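Pálfi Depot Energy Retrofit: Progress Report, June

Work on the Dirnby side of the building is on schedule. Of the 452 light fittings in the contract, 92 remain to be replaced. Okis delivered the last drivers on Wednesday, and Enikő Barta has signed off the wiring tests for the ground floor.

Metering shows a fault on circuit 20, which is being traced. The insulation subcontract with Skarov was amended by $2,000 to cover pipe lagging in the boiler room. No change to the total budget is requested.

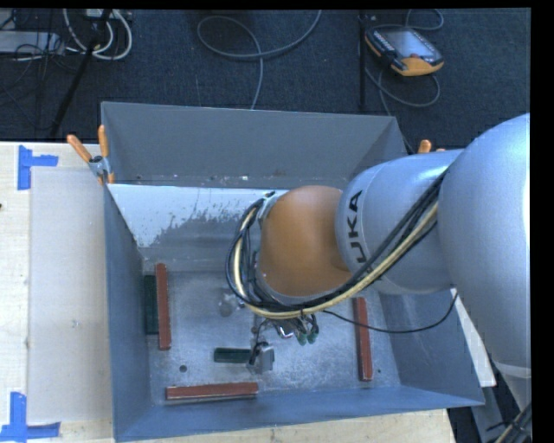 Figure 1. Open metal bin on table.

Next period: remaining fittings, circuit 20 repair, second meter reading.

Darius Căpraru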